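A Robot in the Kitchen: What You'll See on Open Day

Every August, the Wikard workshop opens its doors to school groups. One of the rooms looks like a kitchen. It has a counter, a toaster, cups and some toy fruit on a plate. It also has a robot arm.

Robots in factories often do one job in one spot. A kitchen is harder. Cups get moved and spoons get left in pots. A robot that helps at home has to find things wherever people put them.

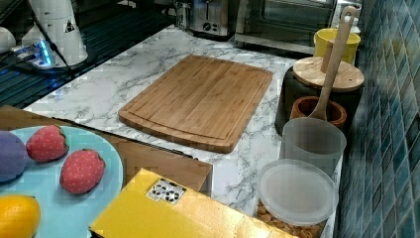
Kimutai Urio runs the demonstration. He starts by asking the group to pick something for the robot to lift. Toy fruit is a popular choice. A round lemon can roll away, so the robot must close its fingers in the right place and squeeze just enough.

The fingers are called a gripper. You have 5 on each hand, but this gripper has only 2. Try picking up a spoon with your thumb and one finger and you will see how much care it takes.

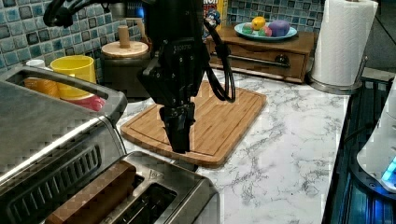
Motors turn the joints of the arm, and a computer tells each motor how far to go. If a try goes wrong, Kimutai writes it down and the team works on it later.

Groups can have up to 18 children. Stay behind the yellow line while the arm is switched on, and save your questions for the end.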